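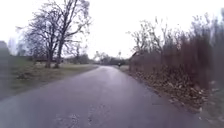 I bought the Simska path rover in January to carry tools between our two sheds at Grokerthorpe. It is a four-wheeled cart that drives a taught route by itself, and mine ran 41 trips without trouble. On the next one it left the asphalt.

The fault is in the edge detection. Where the path has a clear lip, the Simska holds its line well. Where leaves have spread over the border it reads the leaves as pavement and steers onto them. Mine dropped a wheel, kept driving, and logged error 103 only after it had tipped.

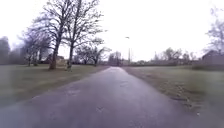 The stop button worked when I got to it, but there is no remote stop, and I had to walk the whole way back. For a machine that weighs 100 pounds loaded, that is a safety problem.

Support was decent. Viera Štěpánek answered the same afternoon and had me turn on the narrow corridor setting – it ships switched off. I have done eight runs since then and it has stayed on the path, though it stops for every large clump.
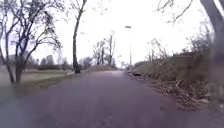 Leaf litter at the right edge of the path

Three stars. I would want a remote stop before using it anywhere with foot traffic.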